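Reading time: 4 min

I went to the Rainer Nolte show in Skulport expecting to be bored, and for the first two rooms he was kind enough to meet me halfway. Gray canvases, then slightly grayer canvases. A man next to me sighed with what I took for rapture, but he was looking for the restroom.

Then you get to the room of small paintings and the whole thing wakes up. Nolte spent most of a decade painting the same kitchen in the same apartment, at different hours, and there are 54 of them hung edge to edge like a very depressing advent calendar. I stayed up to 80 minutes, if you count the bench. The bread gets smaller as you go along the wall. At one point a chair leaves and never comes back, and I minded more than I've minded some breakups.

The catalog essay, by Sawsan Nasrallah, is better than catalog essays need to be and only says "liminal" once. The gift shop sells a tea towel. I own the tea towel.

It runs until December. Skip the audio guide, which is narrated by someone who sounds held against their will.

3 comments

Kanako: The chair!! I went back along the wall twice looking for it.

Nabil D.: You were too easy on rooms one and two.

Piroska Medve: Is the tea towel gray?

Contact | © October 2026 | Back to top
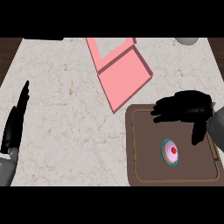
Pink box on marble, lid open.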